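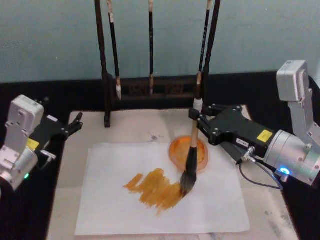 Figure 1. Large brush on the sheet, orange pigment in the shallow dish.

Filed under: Student Work > Materials and Colour

Brush Size and Coverage in Water-Based Pigment
Noura Khasawneh, Pamamville

The aim of this project was to find out how brush size changes the way one colour covers plain white paper. I used two brushes, a large calligraphy brush and a small flat one, and a single orange pigment from Trunen. Each sheet was painted on a pale board so the table stayed clean.

Strokes were short and horizontal, and each one overlapped the last. In Figure 1 the patch gets thicker toward the right, where the edge is curved and feathered. I kept that sheet as the reference for the others.

I finished 81 sheets, 43 of them with the large brush. The large brush covered the same area in nearly half the strokes, but its edges were harder to keep straight. The small brush left visible gaps between rows. Sheets painted on Wednesday had to be redone after I mixed the colour too thin.

Next term I would like to repeat the test in grey and on heavier paper.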